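4.3 Loading the table for a bottle-sorting run

Complete section 4.2 (arm zero and cable check) before starting. Arm power stays off until step 5.

1. Set the bin near the back of the table, slightly left of center, open side up.
2. Empty the bin.
3. Lay out the bottles in front of and beside the bin. Mix sizes. Leave most on their sides and stand one or two upright.
4. Route each gripper cable back along its own arm, with slack at the wrist.
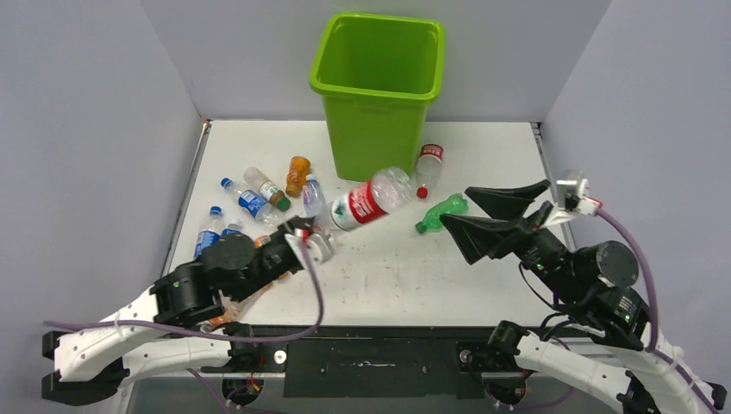 Figure 14. Table loaded, both grippers over the work area.

5. Switch on arm power. Wait for the green indicators.
6. In the Garnar console, load the profile "bottles_2" and set the speed limit to 19 percent for the first run.
7. Jog each gripper to the rim of the bin and store the drop point.

NOTE: Crushed bottles need a wider opening than round ones. Set the open position at full travel and adjust the close force in section 4.5.

CAUTION: Keep hands outside the enclosure while arm power is on. The stop button cuts both arms, and a raised arm will drop.

Re-tighten the base plate bolts every 3,000 cycles.

Drirnton build guide, rev. 2018-02-19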